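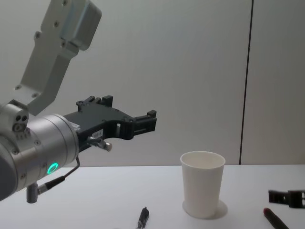 A paper cup is not stationery, a reader of the first version wrote to me, and if I let cups in then I might as well let in sandwiches. Fair point! But I've never sat at a desk that didn't have a cup on it, and a list of desk things that leaves out the cup is a list somebody made standing up. So cups stay. Sandwiches are still under review.

Andau: a small collection of desk things

Hi, and thanks for looking. Andau is my collection of pictures of the ordinary stuff that ends up on a work table, with a plain-English name for each thing. It grew out of a much sillier project (I wanted to settle what belongs in the top drawer and what belongs in the trash) and then it got big enough that people asked for a README, so this is it.

What's in it

There are 1386 pictures. Of those, 634 have been named and checked by me, and the rest have a name I typed in fast and haven't gone back to. The file names.csv tells you which is which in the column called "checked". Please look at that column before you complain to me about the erasers. I know about the erasers.

The things are sorted into 14 kinds. I'm not going to list them all, they're in kinds.txt, but the ones people ask about are:

- pencils (wood ones and mechanical ones together, see below)
- pens, including markers, which I may regret
- cups, paper or otherwise
- tubes and rolls
- tape, on or off a dispenser
- clips of any size

If a thing fits two kinds, I went with what you'd use it for first. A mug full of pens is a cup with pens in it, so it gets two rows. A ruler with a pencil sharpener built into the end nearly made me quit.

How I name things

I write the name I'd use if I were asking you to pass it to me. "Paper cup", "mechanical pencil", "roll of tape". Lowercase, no brand unless you can read the whole brand, and if all you can make out is a couple of letters then the brand field is left empty. I used to guess. I'd see two letters and a familiar shape and fill in the rest with total confidence, and then I'd be wrong, and then I'd have to fix the same guess in every row I'd copied it into. So now it's empty or it's right.

Color goes in its own column. Clear plastic is "clear", even if there's a bit of tint in it, and if a thing is half clear and half black you get both words with a slash.
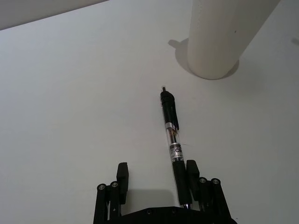

Mechanical pencil, color "clear/black", brand left empty.

About mechanical pencils

I get more mail about these than anything else in the whole collection. Version one had them under pens, on the grounds that they have a clip and you click them. The Skomeck list does it that way too, and I copied Skomeck for a lot of my early choices. But you can erase what they write, and when somebody asks to borrow a pencil they're perfectly happy to get one, so over they went. Spare leads are in with the pencils. Loose erasers are their own kind (yes, those erasers).

Things I'd do differently

Way too many of the tables are white or pale. I like a clean table and it shows. If you want to know what a gray eraser looks like on a messy gray desk, you won't find much help here, sorry.

Cups are mostly upright. Tipped-over ones are rare, and I should've knocked more of them down.

Anything tall tends to lose its top at the edge of the picture. I name those only if I'm sure, and otherwise they go in as "tube or roll", which I know is a bit of a cop-out, but I'd take a vague name over a wrong one any day.

Getting started

Unzip it, open names.csv in whatever you use for spreadsheets, and sort by kind. There's no install step. If your program turns the accented letters in the notes column into soup, tell it the file is UTF-8 and try again.

Sending me fixes

Please do! Put the row number, the name I used and the name you'd use in one line, and that's plenty. I go through the fixes in April and then again whenever I'm avoiding something else. If we disagree I'll usually leave mine in and add yours in the "also called" column, which 6 rows had when I started and a whole lot more have now.

Related

Skomeck: the office supply word list
Kivberg: kitchen drawer things, same columns
Dambrauskienė: sewing box and button tin
Andau changes and corrections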